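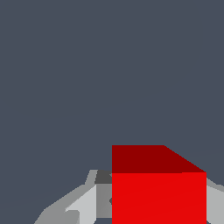

Flat shaded cube looks the same shade on two faces after export

Rillell
Dec 26, 2018
I have a plain red cube with one material and one directional light. In the editor the top is darker than the front. After export both come out the same colour. Normals are included in the file. What should I check?

Liao
Check whether the vertices are shared. A cube with 8 vertices has averaged normals at each corner, and a lot of the contrast between faces goes. Split the hard edges before export – you should end up with 24 vertices, four per face.

Alex
Mine did that too. I turned the ambient down from 200 to 50 and it was fine.

Climunness
Ambient at 200 will wash out any shading, so look at that first. If it's already low, do the split.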